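Texture swapping and the wrist view: a conversation with the Lesten group

The Lesten group has spent the better part of two years on a narrow question: how much of a manipulation policy's failure rate comes from what its wrist view looks at, and how much from what the arm is asked to do. Its method, which the group calls Istetti, re-renders the same simulated episode with different surface materials and compares the actions the policy proposes at each step. We spoke with the group's lead author by phone one morning in March.

The starting point was a result they could not reproduce. "We had a policy that did well in the kitchen scenes it was trained on and poorly in scenes with the same geometry," the author said. "Same cabinets, same reach, different finishes. The first explanation was lighting. We held the lighting fixed and the gap stayed."

Istetti works from recorded joint states. An episode is replayed without physics, the materials in the scene are reassigned, and the wrist view is rendered again. Because the arm follows the recorded path in every version, any change in the proposed action has to come from the pixels. The current set holds 174 episodes and 995 material assignments, drawn from a library called Ullar that the group maintains itself.

Much of the library is ordinary: painted board, plain laminate, timber in several colours. The objects are varied as well, and some carry printed artwork of their own.
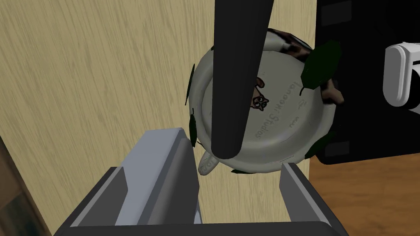 Wrist view with a round, pale object at the fingers. The printed face, the leaf shapes and the plain timber panel behind all fall within the policy's input.

"People ask why we keep cluttered objects in the set," the author said. "An object with a drawing and lettering on it gives the encoder a lot of high-contrast edges close to the fingers. If the policy is using those edges to judge distance, we want to know. With a plain background you can separate that effect fairly cleanly."

The main measure is what the group calls action drift, the distance between the action proposed under the original materials and the action proposed under the new ones, averaged over a window of nine steps. Shorter windows were noisy. Longer ones hid the brief errors that occur near contact, and those were the errors the group cared about.

Drift was low for changes of colour alone. It rose sharply when large flat surfaces were given a repeating pattern, and rose further when two patterned surfaces met at a corner. The author was careful about the reason. "Our reading is that the stripes compete with the real edges of the furniture. The network wants a line to follow and we have given it hundreds. But that is a reading. We have not shown it."

Texture resolution turned out to matter less than the group had expected. Sharpening the image maps in the patterned scenes reduced drift slightly, though the gain was smaller than the variation between training seeds, and the paper reports it as inconclusive.

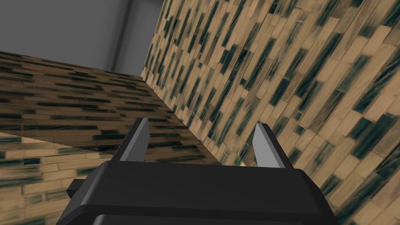
Wrist view with the fingers apart and a striped plank pattern on the surrounding surfaces. The plain grey wall is at upper left.

The practical part of the work is a fine-tuning recipe. The group took a baseline policy, Munteanu, and continued training it on roughly 800 re-rendered clips in which materials were reassigned at random while the action labels stayed the same. Drift on held-out patterns fell, and task success on the original scenes was unchanged within error. Success on the patterned scenes improved for reaching and for opening doors. It did not improve for placing.

Asked about placing, the author said the group had two candidate explanations and little evidence for either. One is that the held object hides so much of the view that background materials are a minor factor. The other is that the replay method itself is at fault, as it never shows the policy the results of its own corrections. "Replay is open loop. It tells you where the policy would start to go wrong. It doesn't tell you if it would recover two steps later, and some of them do."

A closed-loop version is in progress. It costs far more to run, as each material assignment needs its own rollout with physics enabled, and the group plans to use the replay results to choose which assignments are worth the time.

There are no real-arm results in the paper. The author said this was a deliberate limit on scope and that reviewers had objected to it. "It's a fair objection. On hardware you can't change the cupboard doors and leave everything else exactly where it was. We'd need a different experiment, and we haven't designed it yet."

The Ullar library and the replay code are to be released together, once the material labels have been checked.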